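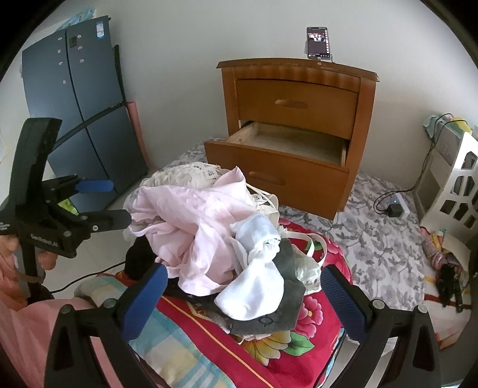
Two-drawer nightstand, orange-brown finish, with a pile of laundry in front.

Kastport two-drawer nightstand

Model: Kastport 2
Type: bedside cabinet, freestanding
Supplied by: Emcombe, bedroom furniture department
Assembly: supplied assembled
Status: in stock

General

The Kastport is a wooden nightstand for small bedrooms, guest rooms and rental rooms. It has two drawers, one above the other, and a top board that overhangs the drawer fronts slightly. The front edge of the top bows outward, and a carved scalloped trim runs below it across the full width of the cabinet. The finish is a warm orange-brown. Drawer interiors are left unfinished.

The handles are recessed ovals, one per drawer, set at the middle of the front. Nothing projects from the drawer face to catch on bedding or clothing.

Drawers

Both drawers are the same width and are removed the same way. Pull the drawer out to the stop, lift the front and draw it toward you. To refit, engage both side boards before pushing back. Do not force a drawer that sits at an angle. Take it out and start again.

Rated load is 9 kg per drawer, evenly distributed. The rating applies to the drawer closed or pulled halfway. At full extension, do not lean on the front panel.

Raw wood takes up moisture. Fabrics should be fully dry before they go in, and drawers should be left open for a few hours after the cabinet has been moved from an unheated space. Fine knits and open lace can snag on unsealed side boards. A cotton or paper liner is recommended for these items and can be ordered separately (see Accessories).

Suggested use

The lower drawer suits light, bulky textiles: lace pieces, ruffled items, camisoles, socks, sleep masks. Flat items go to one side, folded. Items that do not fold well can be placed loose on the other side, provided nothing stands higher than the drawer front. Fabric that rises above the front panel will drag on the rail above and may hold the drawer open.

The upper drawer is better kept for small hard objects such as chargers, glasses and medication. These tend to slide under soft items when mixed.

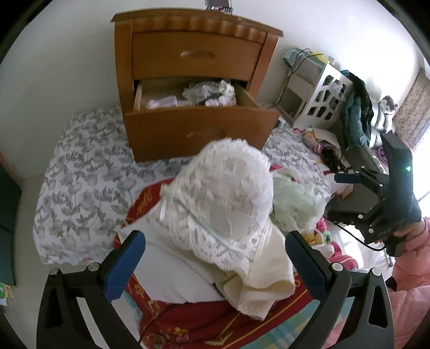
Lower drawer pulled out, unfinished interior. Recessed oval handles on both fronts.

Placement

Stand the cabinet on a level surface with its back to the wall. It may be placed on a low platform, with or without a cloth underneath. If a cloth is used, pull it flat so that the base does not rock. Allow 50 cm of clear space in front of the cabinet for the lower drawer.

Keep 200 mm between the side of the cabinet and any radiator. The top board will take a lamp, a small case or a clock. Hot cups leave pale rings in the finish – use a coaster.

Care

Dust with a dry cloth, working along the grooves of the scalloped trim with a soft brush. For marks, use a damp cloth and dry at once. No solvents, no silicone polish. The interior can be vacuumed. If a drawer starts to stick, rub a plain wax candle along the lower edges of the side boards.

Small differences in color between the top board, trim and drawer fronts are normal and are not accepted as a fault. The same applies to lighter areas inside the handle recesses.

Accessories

Verkutov cotton drawer liner, undyed, cut to fit, pack of two
Verkutov felt base pads, self-adhesive
Fernandes touch-up wax stick, orange-brown
Fernandes wall strap with screws. Fit this if there are small children in the home.

Delivery and returns

The cabinet ships in one carton with the drawers in place and taped. Remove the tape slowly, pulling along the grain. Unused cabinets can be returned until the end of the month after delivery, in the original carton. Liners cannot be returned once cut or unfolded.

The next batch is due in September. Trade orders go to Huiling Guo at the Emcombe sales desk. For spare handles, trim sections and replacement drawers, contact Nhi Hà in parts and quote the number stamped on the back panel.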